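Jodumcombe talk, showing a robot what you want
20 June 2020
notes, v3, 25 min slot, leave 5 for questions

START
Skip the long hello. Who has taught someone to drive? Hands. Who grabbed the wheel? (pause, let them laugh or not)
Two ways to show an arm a task. Grab it and move it. Or sit somewhere else and drive it. Whole talk is those two and when we pick which.
We = the Cassim project, two arms, one at Jodumcombe, one at the Furnomcombe workshop. Software that records everything is Iltix. Say Iltix once, slowly, people always write it down wrong.

PART 1 - BY HAND
Motors go soft, you take hold of the arm near the wrist, walk it through the job. Arm feels light but not weightless. First timers push way too hard.
Good: fast to learn. Ten minutes and you're recording. You feel contact through your own hands, so you slow down near the table without thinking about it.
Bad: YOU are in the picture. Your sleeve, your elbow, your head when you lean in. Wrist camera sees your forearm half the time. Then the model learns that a forearm shows up right before a grasp, and at run time no forearm, and it waits. We lost most of December to this.
(don't tell the whole December story. one minute max)
Also you can't easily work the gripper and steer with the same hand. We put a button on the wrist. Thumb gets sore.

PART 2 - REMOTE
Leader arm on one desk, follower arm at the other. Squeeze the handle, fingers close.
Good: hands out of the shot. What the camera sees while recording is what it sees when it runs alone. Biggest single thing we changed.
Bad: you lose touch. Soft fingers bend before you notice, you only see it. New operators crush things or stop short and close on air. Takes practice, more than by hand.
Delay. Furnomcombe to Jodumcombe over the network we had 149 ms on a normal afternoon. Doesn't sound like much. Try threading a needle with it. For cans and cups ok, for lids no.
Same room delay is small enough that people stop mentioning it.

RULE WE WROTE ON THE WALL
If the operator can't do it looking only at the wrist view, don't record it. The robot has only got that view. If you peek over the top of the monitor at the real table you're using information the model will never have. We turned the chair round so people can't peek. Some grumbling.

PART 3 - THE CAN TASK
Why a drink can: everybody knows how hard to squeeze one. Shiny lid, curved label, falls over if you breathe on it. Slim ones worse, small base, tips when one finger touches before the other.
Opened cans are different from sealed ones. Sealed is stiff, opened gives under the fingers. Same approach, gentler close. Record them seperately and label them seperately, we mixed them at first and it was a mess to sort.
Task in words: come down at an angle, stop with a finger either side, gap on both sides, then close evenly, lift straight, set it down on the other table.
The stop matters. Tell operators to actually stop. Half a second with the can between the fingers, touching neither. That pause gives the model a clear place to correct from.

NUMBERS (slide 9)
By hand: 100 recordings. Kept 79 after throwing out the ones with people in them and the fumbles.
Remote: 233 recordings. Kept most, didn't need to be so strict.
DON'T compare the two as if it was a fair test, different operators, different weeks. Someone will ask. Say so first.
What I will say: adding more perfect runs stopped helping early. Adding runs where the operator comes in crooked and fixes it helped a lot. So now we ask for crooked ones. Start off to the left, start too high, start with the wrist turned. Then recover. Feels wrong to the operator, they want to show you their best.

THINGS THAT BIT US (pick two, depends on time)
- table moved. somebody bumped it, a week of recordings with the seam in a new place
- people walking behind the table. we stopped chasing them off, leave some in, the real room has people in it
- clock drift between camera and arm. check this on day one
- reflections off the lid when the blinds are open. morning data and afternoon data looked like two differnt labs
- operators getting good. run 5 and run 90 from one person hardly look like the same task. swap people often

IF SHORT ON TIME
cut the blinds thing, cut the delay numbers, keep the chair. Chair gets remembered.

LAST BIT
Back to the driving question. By hand is you grabbing the wheel. Remote is the pedals on the instructor's side. We use by hand for the first afternoon on a new task, just to find out if the arm can reach and whether the fingers even fit round the thing. Then everything we keep is remote.
Leave slide 14 up while people ask.

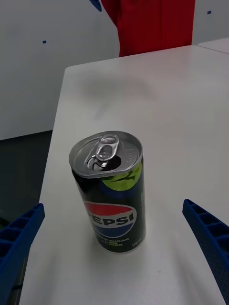

And the pause again, since they'll have forgotten it by now: stop before you close, every run, even the crooked ones. Recording sheets are on the table by the door, take one. Questions. Repeat each one into the mic, the back row can't hear.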